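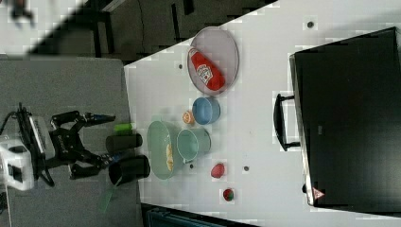 Skip to content
Search this site
Search
Lecture 9: From an instruction to a gripper pose
Reading time: 6 min

These notes cover the software between a typed instruction and the first arm motion. Last time we finished camera calibration, so from now on assume the camera-to-base transform is known and correct. If your group's transform is still off, see Ilham Slaoui in lab hours before you start on this.

1. The pipeline

We use four stages, each its own process. They pass messages and share no memory.

Parse: turns "put the strawberry in the blue bowl" into a verb, an object and a target.
Ground: matches the object and target to regions in the camera view.
Plan: picks a grasp, then a path for the arm.
Execute: sends joint targets to the controller and watches for faults.

Keep the stages apart in your code even when it feels like extra typing. Most of last year's lost points came from groups that let the planner reach back into the raw image.

2. Grounding on a mixed table

Our working setup has small food items and dishes spread over a white tabletop. Several items share a color or a shape, and that is where grounding gets hard. "The red one" could mean the ketchup bottle, the strawberry or the round red fruit. "The mug" could mean the black one or the teal one. "The bowl" has two answers as well, one green and one blue.

The grounding stage must return a list of candidates with scores. It must never return a single answer with no score. If the top two scores are closer than your threshold, the stage reports AMBIGUOUS and the planner stops. Start with the threshold in the starter file and tune it on your own logs.

Words for place ("left of", "next to", "in") are worked out after the objects are found. Decide early whose left you mean. We use the camera's left everywhere. The arm's base frame has its own idea of left, and mixing the two gives errors that look random until you plot them.

Overlap is the other common trouble. Seen from the camera, the rim of the teal mug crosses the side of the green bowl. A segmenter will sometimes join the two into one region, and the center of that region lands on neither handle nor rim. Check the depth values inside each mask. If they split into two groups, split the mask and score both halves again.

See-through items are worse. The pink plate under the ketchup bottle is translucent, and depth cameras often return holes or the depth of the table behind a surface like that. For plates we fit a flat patch to the table and add a fixed height from the object file. It is crude and it is good enough for placing.

3. Choosing a grasp

The gripper has two fingers, so a grasp is a position, an approach direction and an opening width. The planner samples up to 1000 candidates per object and throws most of them away. The tests run in this order, cheapest first:

Is the width inside the gripper's range?
Can the arm reach the pose?
Do the open fingers clear the neighbors?
Does the path from the current pose clear everything else?

The third test is the one students skip. Fingers take up more room open than closed. A strawberry with free table around it is easy. A mug touching a bowl leaves very little room on one side, and the right answer may be to grasp the far side of the rim or to move the bowl first.

Large fixed things belong in the collision world too. The black case at the side of the table has a handle that sticks out, and a plain box fitted to the case body will miss it. Add the handle as a second box. Hedvika Kubíček's group from last spring left it out, and their report (on the course drive) has a useful page on how they found the mistake.

4. Where the time goes

A full log from the Lukov bench has 3697 planning calls in it. Sort them by duration and you will see that the slow ones are nearly all in the fourth test -- path checking -- with the arm starting close to the table. Raising the arm to a known safe pose before planning costs a little motion and saves a lot of search. Set the path search to give up after 20 attempts and report failure upward. Do not loop inside the planner.

5. For next time

Run the starter pipeline on the recorded table scene. Write down every instruction that comes back AMBIGUOUS and say whether a person would also find it unclear. Then change one thing in the scoring and run it again. One page is plenty. Upload before noon on the day of class.

Questions on the parser go to Refugio Hinojosa. Questions on the planner go to me.

Karine MacLeod

Related items
Lecture 8: Camera calibration and the base frame
Lecture 10: Recovering from a failed grasp
Lab sheet: Reading Wodura log files
Guest talk notes, April: Maricruz Chávez on collision checking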